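21/03/2004 – rubia, segunda tanda para Mirkau

Sigo con la rubia molida de Rurnance, el mismo saco de noviembre. La lana es la de Vilela, hilada a dos cabos, en madejas sin blanquear. Peso en seco del lote: 465 g. Queda apartada una madeja pequeña sin mordentar como testigo.

Agua de lluvia del depósito para todo menos el último aclarado, que fue con agua del grifo.

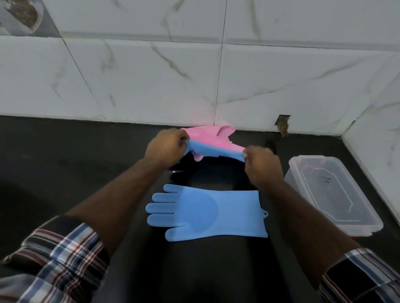
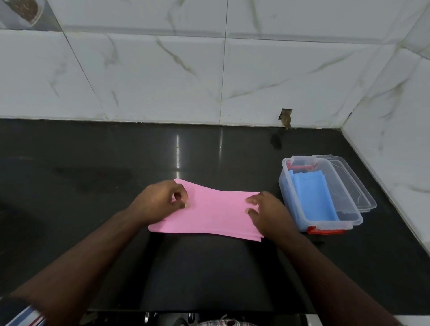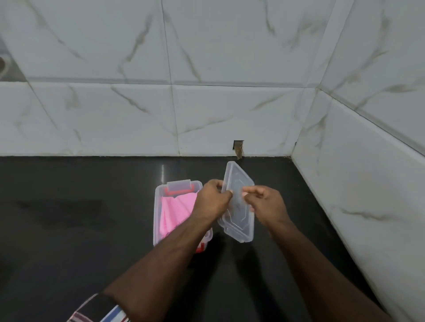 La encimera negra: guantes, hoja rosa y tapa transparente, por ese orden.

## Mordiente

Alumbre al 17 % sobre peso de fibra, o sea 79 g. Sin crémor esta vez. En la tanda anterior lo llevaba y el rojo se fue hacia el naranja más de lo que queríamos; puede que fuera el crémor o puede que fuera la temperatura, que se nos escapó. Hoy cambio solo el crémor y vigilo la temperatura con cuidado, así que si mejora seguiré sin saber cuál de las dos cosas era. Para separarlo haría falta una tercera tanda y no hay lana para tanto.

Disuelto el alumbre en agua caliente aparte, añadido a la olla grande y removido hasta que no quedó nada en el fondo. Lana dentro ya mojada. Subida lenta durante una hora, otra hora mantenida sin llegar a hervir, y enfriado en la misma olla toda la noche (esto se hizo ayer). Esta mañana el baño estaba casi transparente. La lana tiene el tacto algo áspero del alumbre, lo normal, no pegajosa.

Escurrida y sin aclarar. En el cuaderno viejo pone «aclarar una vez», pero todas las muestras buenas que tenemos en el panel son sin aclarar.

## Extracción

La rubia estuvo en remojo en agua templada desde ayer. Primera agua descartada: sale amarilla parda y ensucia el rojo. La guardo en un bidón, por si alguien quiere probarla con algodón.

Segunda agua colada por tela. De ahí saqué 700 ml de extracto concentrado, bastante espeso, color teja oscuro. El resto del polvo fue a una bolsa de gasa y la bolsa a la olla, con la lana. La bolsa de noviembre se abrió por la costura y pasamos días sacudiendo polvo de las madejas, de modo que hoy la cerré con doble nudo y cordel. Ha aguantado.

Una cucharada de tiza molida en el baño. El agua de lluvia es demasiado blanda para la rubia y sin cal el rojo sale apagado.

## Baño

- Entrada de la lana con el baño a 47 °C. El termómetro Brornard marca un grado menos que el de vidrio; anoto siempre el de vidrio.
- Subida muy despacio, con el fuego al mínimo y el difusor puesto. Tardó más de lo previsto y estuve a punto de quitar el difusor.
- A media subida el color ya era un salmón fuerte. Removido de vez en cuando con el palo, sin levantar las madejas fuera del agua.
- Mantenido en la parte alta durante una hora larga. No hirvió en ningún momento. Vapor sí, burbujas no.
- Fuego apagado y la lana dentro hasta que el baño se pudo tocar con la mano.

Una de las madejas flotaba. Le puse un plato encima y al retirarlo se notaba una zona más clara, del tamaño de la palma. La volví a meter sin plato y se igualó bastante, aunque mirándola con luz de ventana todavía se adivina. Va al lote de pruebas, no al pedido.

## Resultado

Rojo ladrillo tirando a frío, mucho más cerca de la muestra que mandaron los de Mirkau que la vez pasada. Todavía en mojado, claro, y la rubia aclara bastante al secar. En noviembre dimos el color por bueno en mojado y luego hubo que repetir.

El testigo sin mordiente quedó de un rosa anaranjado sucio que soltó casi todo en el primer aclarado. Etiquetado y al panel, junto al otro.

Aclarados: tres. El segundo todavía salía rosado, el tercero casi limpio. Sin jabón hasta dentro de unos días. Las madejas están colgadas en la galería, a la sombra, con las ataduras flojas. Que nadie las pase al tendedero de fuera aunque haga bueno.

## Baño agotado

No está agotado del todo. Metí un trozo de lana mordentada que sobraba y cogió un melocotón claro bastante bonito. El baño se queda en la olla con la tapadera puesta; aguanta un par de días antes de empezar a oler. Si alguien lo aprovecha, que apunte qué fibra y cuánto peso, porque del último baño sobrante salieron unas madejas preciosas y no hay forma de saber qué eran.

## Pendiente

- Comparar en seco con la muestra de Mirkau, con luz natural y a mediodía. La bombilla del taller lo enrojece todo.
- Prueba de luz: tira de cartón con la mitad tapada, en la ventana sur. Prueba de frote con paño blanco, en seco y en húmedo.
- Pedir alumbre. Queda para una tanda y mala.
- Preguntar en Rurnance si el próximo saco será de la misma cosecha. El molido de este es más grueso que el del anterior y creo que por eso cuesta tanto extraerlo – habría que pasarlo otra vez por el molino antes del remojo.
- Decidir si el matiz con hierro se hace sobre este rojo o sobre el melocotón. Yo lo haría sobre el melocotón, con muy poco hierro y en olla aparte. La olla del hierro es la del asa rota, no la grande.
- Lavar el difusor, que se ha quedado con una costra de tiza.

Peso en seco después del tinte: sin tomar todavía.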